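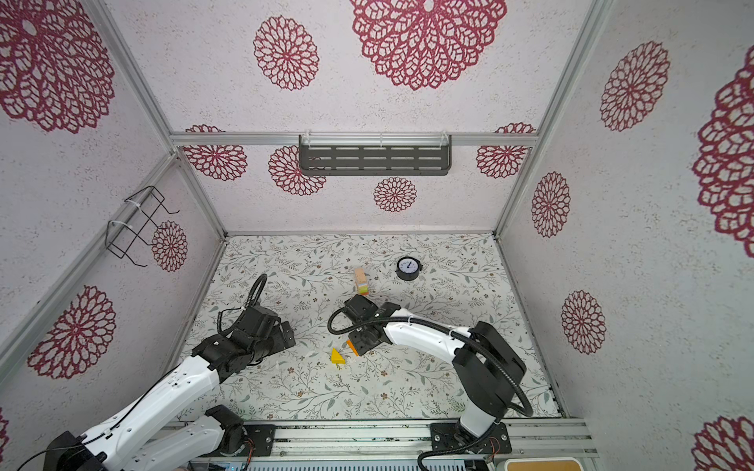 The Stiser wallpaper table

If you have ever tried to paste a long drop of wallpaper on the dining table, with a bedsheet underneath and the end curling up every time you let go, you will know why we are so fond of the Stiser. Jianguo Tang drew the first one for his own hallway and we have been selling it from the Udia shop ever since, with a few changes along the way (the legs used to pinch your fingers, and we do apologise to our early customers!).

It folds in half to carry and weighs 9 kg, so most people can get it up the stairs without help. The top wipes clean with a damp sponge, but please do it before the paste dries, as it sets like toffee.

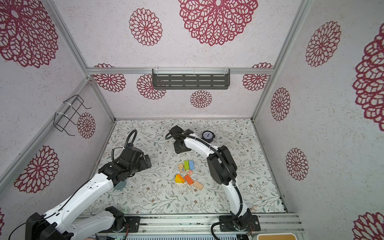
Large repeating patterns are where a good long table really earns its keep, as you can lay 2 drops side by side and slide one along until the motif meets. Hongmei Fan in our shop always leaves a little extra at the top for trimming and would like you to do the same. There is a brass rule let into the front edge for measuring, and a hook at the end for your brush.

Stiser table, £35 to collect from the shop. Delivery is extra and takes up to 13 days. The Nishad paste bucket fits neatly on the lower shelf and is sold separately, and we usually have spare feet and hinges in the drawer if you ring first.

Contact us | © Udia, September 2024 | Back to top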